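What the Arm Does While I Eat Lunch

September was when Nakonia put the first arm on the kitting bench at our Kustbridge building. My job used to be putting school supplies into sets. My job is now watching something else learn to put school supplies into sets, for the same hourly rate, from a better chair.

We were told it would free us up for higher-value work. So far the higher-value work is lining up pens. I set the items out, the arm has a go, I set them out again. On my best day I reset the table 136 times, which my shoulder noticed before my supervisor did.

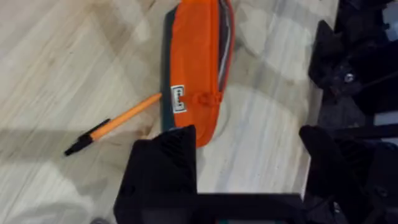 Orange pen, orange pencil case, and my new coworker's fingers.

The three of us on the bench used to talk all shift. You can't do that now, as you have to watch the screen and log every attempt, so we save it for break and then find we're too tired to be funny. Packing by hand was dull, but my mind could wander off and come back at four.

I don't hate the thing. It never microwaves fish. The back-to-school order is 2,000 sets and I'm told the arm will be doing its share by then. I've asked who gets the chair.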